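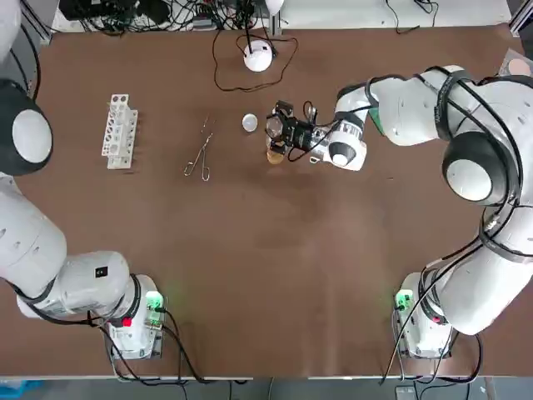 Can a two-arm robot clear up a workbench by itself yet? Sort of, slowly, and only if you never move the furniture on it.

Reviewing the Evley twin-arm bench kit, had it in the back room at Sumville since March. Bought to do one job: put the lab bench straight after classes. Racks, tongs, beakers, dishes, wipe cloth. Boring chore, same every time, should be ideal for a machine. Three stars out of five from me.

Setup first. Took 2 of us a whole afternoon, most of it cables. The manual skips the part where you tell it how high the table is. Found that out the loud way. Support line was decent, guy called Debashish Gamage stayed on till gone six and didn't make me feel dumb.

What it's good at: anything chunky. Test tube racks are its best trick, picks them up and sets them down like it's been doing it for years. Square sides, plenty to hold. It did 70 rack moves over one week for me and dropped 5. My nephew Paul drops more than that.

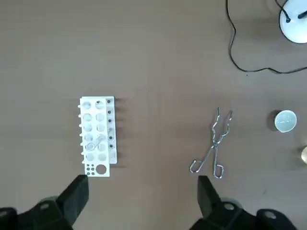 Metal tongs, different story. They lie too flat. The fingers come down either side, close, and half the time the things just skate off across the table. If I prop one handle up on a cork it gets them first go, but then I'm walking over to prop up tongs, so whats the point. Flat lids are the same headache.

Loose tubes I still do by hand. Glass costs money.

Speed. Slow!! A bench I can clear while the kettle boils takes it most of my lunch. Doesn't matter much if you leave it running and go home, only you can't leave it running and go home, because one bad grab and it stops and waits for you to press OK. Evley say a fix is coming. We'll see.

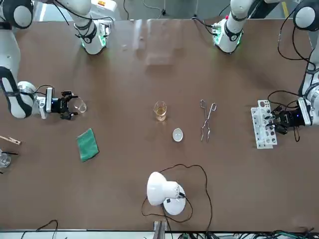

Both arms working together is better than I expected tho. One keeps hold of something while the other gets on with the next thing, no clashing so far. Beakers fine if empty. Liquids I wouldn't trust it with, have not let it pour and dont plan to. Cloths no. It can pick up a cloth. Folding is another matter, came out as a lump every time.

Compared with the Graltby single arm we had on loan: Evley is quieter, stronger grip, worse software. Graltby was quicker to teach but ran out of reach on a full size bench.

Would it do a kitchen? Not mine. House is from 1922, not one level surface in it.

Buy if you've got a fixed bench and the same ten objects on it every day. Otherwise wait a year or so. Will update when the new softwear lands.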